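batch cooking thread, because three of you asked and I keep typing the same reply

1/ Sunday-type people can ignore me. I do mine in the evening, one pan, one tray, done before 9pm. Freezer stuff only. No salads, no jars.

2/ Start with soup. Red lentil, carrot, tin of tomatoes, cumin. Costs next to nothing at the market in Skistton and it freezes flat in bags. Lie them on a tray first or they freeze round the shelf bars and you'll never get them out (ask me how I know)

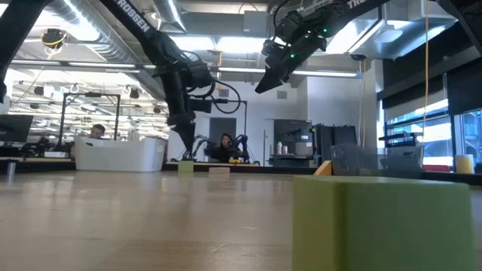
3/ Portions. I weigh them now. My old "one ladle-ish" turned out to be nearly two dinners. 200g cooked rice is plenty for me, you might want more.

4/ Rice — cool it quick, spread on a plate, fridge, then freezer same night. Dont leave it sat in the pan till bedtime.

5/ Someone asked about the Halász paprika paste. Yes still using it. Half a spoon in the bean stew. It's saltier than you think so hold off on the stock cube till you've tasted.

6/ Label everything!! Masking tape and a biro. I had a bag in there since October that was either chilli or plum crumble filling. It was plum. I'd already put the rice on.

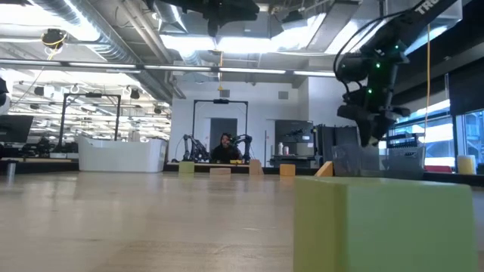 7/ Tubs. I had the Berkico ones, lids went after a few months of freezer. Bags for anything wet, old takeaway tubs for curry. Don't spend money on this bit.

8/ What I eat in a day on this, since you'll ask: porridge, soup and toast, one of the frozen dinners, fruit, up to 3 biscuits. My bean stew comes out at 151 calories a cup without the bread. With the bread is my buisness

9/ Things that do NOT freeze: boiled potatoes (grainy), anything with cucumber, the courgette bake. I wanted the courgette bake to work so badly. Grey water everywhere.

10/ Defrosting — fridge overnight, bottom shelf, in a bowl. If I forget I do the soup straight from frozen in a pan with a splash of water and the lid on. Stir it a lot at the start

11/ bus to Lultham is here, will put the stew recipe up tonight. Remind me if I dont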